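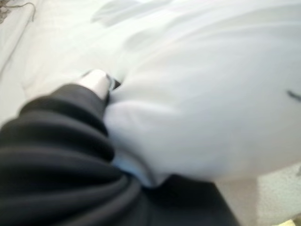

Dorothy Furnival wrote to me after my last column to say that her electric kettle had lasted 3 years, her mother's had lasted long enough to be left to her in the will, and would I please stop telling people to buy better. She had bought better. It was the second-dearest one in the shop.

I think she has a point, and I have changed my mind on part of this.

My argument in December was that households get the appliances they pay for. If you buy the cheapest toaster, you should expect to replace it. I still believe that at the very bottom of the range. Where I went wrong was in assuming that price tells you much once you get past that. The washing machine in our laundry is a Falham. It cost $649, and the man who came to look at it told me the drum bearing is sealed into the outer tub. You can't buy the bearing. You can buy the whole tub, for just under the price of a new machine, and wait for it to be shipped.

The Dawber it replaced was a cheaper model and an uglier colour, and I changed the bearing on that one myself, in the driveway, with a borrowed puller. The part came in a paper bag.

So the question to ask in the shop is whether the thing comes apart. Most sales staff can't answer it, and I don't blame them. The information isn't on the box or in the catalogue. I rang Prikau to ask whether the door seal on their dryer could be bought separately and was transferred twice before someone offered me an extended warranty.

The warranty is the part that bothers me most. It is sold as peace of mind, but it covers the years when the machine is least likely to fail, and when a claim is made the old unit usually goes to the tip and a new one is delivered. Nothing gets repaired. The buyer is happy enough and the waste is somebody else's problem.

I would like to see a label, in the same spot as the energy rating, with two facts on it: how long the maker will supply parts, and what the most commonly replaced part costs. Manufacturers will say this adds to the price. Fine. I'd pay up to $500 for a small washer with a bearing I could get at, and I suspect plenty of others would too.

Dorothy has gone back to a stovetop kettle, a Rernari with a whistle. She says the handle is held on by two screws - ordinary ones - and that she checked before she paid for it.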